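MEDIA RELEASE
22 May 2022
For immediate release

BRILBRIDGE TOOL LIBRARY REOPENS IN JUNE WITH BIGGER SHED, LONGER HOURS AND A REPAIR NIGHT

Brilbridge residents will be able to borrow a drill, a tile cutter or a decent ladder again from June, when the Brilbridge Tool Library opens its doors at the old Szulc building on the river side of town.

The library closed its first home, a double garage behind the bowls club, at the end of summer when the lease ran out. Members have been without it ever since. Plenty of phone calls about that.

The new space is leased from Szulc for 5 years. Ground level, roller door wide enough for a ute to back up to, proper power. Parking at the side. The old garage had two power points and a roof that let the rain in over the sanders.

"We had people reversing down a lane in the dark to return a wheelbarrow," said library coordinator Branwen Rowlands. "It worked, sort of. This will work better and I won't have to stand in the lane with a torch."

WHAT'S ON THE SHELVES

More than 1000 items will be in the catalogue on opening day. Hand tools, garden tools, power tools, painting gear, a concrete mixer, two cement trowels nobody has asked for yet and a very popular carpet cleaner. Also camping stoves and preserving pans, which members voted in last year.

Timber firm Makier has given 400 items from its closed hire counter, mostly clamps, planes, levels and saw horses. All of it has been cleaned, tagged and safety checked where it has a plug on it. The cordless range is new and was paid for out of membership fees and the spring raffle.

Borrowing is for one week, with one renewal if no one else is waiting. The concrete mixer and the carpet cleaner are two days only. Late fees stay the same. Please bring things back clean – mower blades especialy. 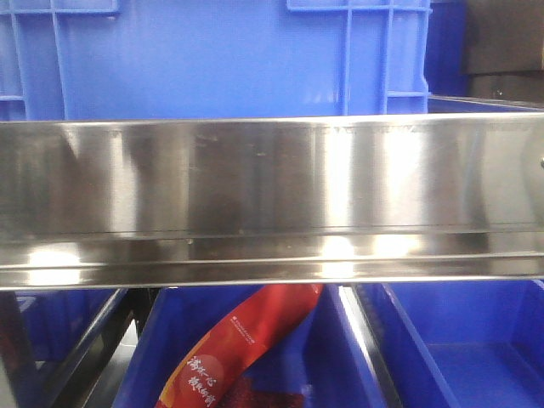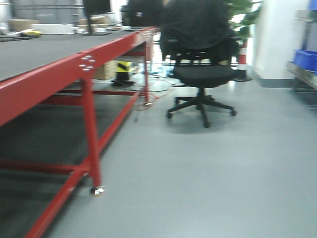 At the new premises.

HOW TO JOIN

Anyone over 18 living or working in the Brilbridge area can join. Bring photo ID and something with your address on it. Renters welcome, students welcome. Existing members do not need to sign up again, and the months the library was closed have been added on to the end of each membership. If your card has gone missing a new one costs $2.

Full price and concession rates are unchanged from last year and are on the noticeboard and the website. Household memberships cover everyone at one address, but one adult has to be the named borrower.

First-time borrowers of chainsaws, mitre saws and the floor sander have to do the short induction. No exceptions, even for tradies. Inductions will run each open morning and take less than half an hour. Closed shoes please.

REPAIR NIGHT

New this year is a monthly repair night, run by retired fitter Hipólito Jara and upholsterer Mirta Gaete. Bring a toaster, a lamp, a chair with a wobble, a garden fork with a split handle. One item per person. You stay with it and help, so don't plan on dropping it off and going for tea.

"Most of what I see is a loose screw or a broken cord," said Mr Jara. "People are embarassed to bring it in. They shouldn't be. I had a mixer on my own bench for three years before I looked at it, and it was the switch."

Ms Gaete will take small upholstery jobs such as dining chair seats and footstools. She asks that people bring their own fabric, and more of it than they think they need. No sofas.

Microwaves, gas appliances and anything with a petrol motor can't be accepted at repair night. Battery scooters also no. Parts are at cost, labour is free, and the tin by the door goes towards tea, biscuits and sandpaper.

The first repair night will be held in June. Date to be confirmed on the website once the heating in the back half has been signed off.

NEW BOOKING SYSTEM

Members will be able to see what's in and reserve it online for the first time. The booking system has been set up by local software outfit Flavari, which did the work at a reduced rate. Phone bookings will still be taken during open hours. The paper book is being retired – it will be kept in the office for anyone feeling nostalgic.

Eoin Corrigan of Flavari said the hardest part was the names. "The old catalogue had the same tool down as a shifter, a shifting spanner, an adjustable, and 'Bob's big one'. You can now type any of those and get it. Well, not the last one."

Members who gave an email address will be sent a login before opening. Members who didn't, please ring and give us one, or drop in.

DONATIONS

The library is happy to take good tools, with some limits. Wanted: extension ladders, trestles, pruning saws, post hole diggers, a second pressure washer. Not wanted at the moment: paint, half tins of varnish, corded drills (we have plenty), anything rusted shut. Please don't leave donations at the roller door outside hours. Things left out overnight last time had to go to the tip, at our cost.

Larger donations can be collected by arrangement within the Brilbridge area. Ask for Bautista Toledo, who looks after pickups and has the trailer.

OPENING DAY

Doors open at 9 in the morning with a sausage sizzle, sharpening demonstrations and a tool swap in the side carpark. Kids can make a nesting box to take home, kits provided, gold coin donation. Knives, secateurs and hand shears will be sharpened while you wait, up to two per person. Wrap your blades in newspaper or a tea towel for the walk over.

The street will stay open to traffic so please use the footpath side entrance. There is a ramp. Dogs on leads are fine outside but not in the building.

Borrowing starts at 10. Reserved items will be at the front counter and can be held until closing.

Media contact: Branwen Rowlands, coordinator, Brilbridge Tool Library. Interviews can be arranged before opening day, mornings are best. Ms Gaete and Mr Jara are also availble to talk about repair night.

ENDS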